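Friday, March 15, 2019

Hi Dewanti,

So, the Flustden reading room project! I promised you a proper update after the December one (which was mostly me moaning about shelving, sorry) and there's a fair bit to tell.

The big news is that the Drirkiditz lot is finally all in. You'll remember the Pant Fund grant covered 30 boxes of local printing, mostly chapbooks, almanacs and those wonderful seed catalogs, and 8 of them were stuck in Sernness while the family decided whether to keep the almanacs. They let everything go in the end, and I drove over and picked the boxes up myself. My back has opinions.

Cataloging is slower than I told you it would be. The almanacs are heavily annotated - weather, calving dates, a long grudge against a neighbor over a ditch - and I've been putting the better notes into the records so people can search them. I know that wasn't in the plan. I'd like to keep doing it, though, and I can make up the time by giving the later seed catalogs short entries only.

Two of the chapbooks need real repair work. One has lost its spine and the other was mended with household tape by somebody very determined. The binder has quoted for both, and it fits inside the conservation line with a little left over, so I've said yes.

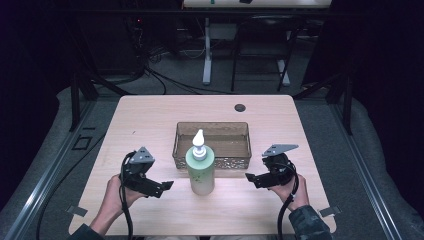 The left-over money I'd love to put toward the small exhibit, if you're happy with that. I'm thinking two cases by the door, one for the almanacs and one for the printers themselves, with their trade cards and price lists. The labels are half written. They're too long, and I'm cutting them!

Still outstanding: the insurance valuation, which I keep chasing, and the reader sign-up form, which is with you for a yes or no on the photography rule. Spending is on track otherwise, and the receipts are in the shared folder under the usual headings.

Call me any afternoon if you want to talk through the exhibit money.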